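Moorland fire smoke, two miles off. When do you actually leave?

Posted in Home & Safety > Weather and emergencies

jedlow_hillside wrote:

Hi all, hoping somebody with more experience can help me think straight. We moved to the top end of Jedlow in the spring and I'd never given wildfires a thought, I grew up in a city where the worst we got was a burst main. Then last month the heather above the reservoir went up and we had smoke coming over the back wall for two nights running. We got a text at 9 in the evening telling us to keep windows shut and "be prepared", and that was it. No text after that one until the following lunchtime.

We sat up all night with the car packed, going to the window every few minutes. My other half wanted to go straight away, I wanted to wait for somebody official to tell us. In the end we stayed and it was fine, but I felt sick the whole time and I don't want to do it like that again. There's only the one road down to Busgate and if everyone goes at once it'll be solid.

So how do you decide? And what do you put in the car? We took a duvet, the cat, a box of photos and, for some reason, the iron. We forgot my tablets completely.

gritstone_gran wrote:

Oh you poor thing, the first one is horrible. I've lived up here for years and been out of the house for fires twice, once in the middle of the night in my dressing gown, so I've had a bit of practice!

My rule is that I don't wait for the knock. If the smoke's coming towards us and the wind is forecast to stay that way, I go before dark. It's a much nicer drive when you can see, and if you're home again by breakfast you've lost nothing except a night's sleep, and you weren't going to get that anyway. If somebody official does tell you to go, go then and there, whatever you've got in your hands. And if you can see flames from the house, ring 999, don't assume one of the neighbours has done it.

As for the road, there's the forestry track past Zoslow as well, but please don't count on it. It's gated most of the year and it's the way the engines come up. Ask the parish office if it would be opened, they were quite helpful when I rang.

What I keep by the door from April onwards is one rucksack and the cat carrier (already put together, you do not want to be clipping that thing shut with a cross cat in it). In the rucksack there's a week of tablets and a copy of the prescription, the house insurance papers, phone charger, torch, glasses, a change of clothes and a bit of cash. Water goes in the boot. The photos I had scanned, so I don't have to think about them any more. Leave the iron!

Before I go I shut every window and inside door, bring the doormat and the garden cushions in, and go round the kitchen pulling plugs out. It takes me 12 minutes if I don't dither. I've got the list taped inside a cupboard because I know what my brain's like when I'm frightened.

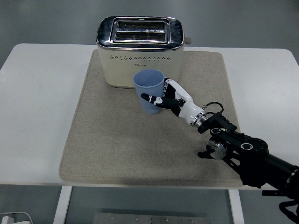 The toaster: one of the things to switch off and unplug on the way out.

One more thing, agree with your other half now who gets to say "we're going". In our house either of us can say it and the other one isn't allowed to argue until we're in the car. We've had words in a lay-by but we were at least in the lay-by.

busgate_bob6 wrote:

Overreacting a bit imo. 257 households up there and not one of them burned. I'd stay put with the windows shut and a wet towel along the door, smoke never hurt anyone that much.

gritstone_gran wrote:

It does hurt people, Bob, especially anyone with a bad chest. Please don't tell a new person that. The smoke put my neighbour in hospital for 6 days.

jedlow_hillside wrote:

Thank you so much, that's exactly what I needed. Rucksack is packed and the carrier's in the hall (the cat has moved into it, so that's one job done). We've agreed the "either of us can say it" thing too. I'll ring the parish office about the track tomorrow morning.

Related topics
Smoke smell in curtains and carpets, what worked for you?
Do the emergency texts reach you if you've got no signal indoors?
Gauthier air purifier, worth it or not?
Where can I take two dogs if we have to leave overnight?
Barbecues at Zoslow car park again
Home insurance and moorland fires, what to ask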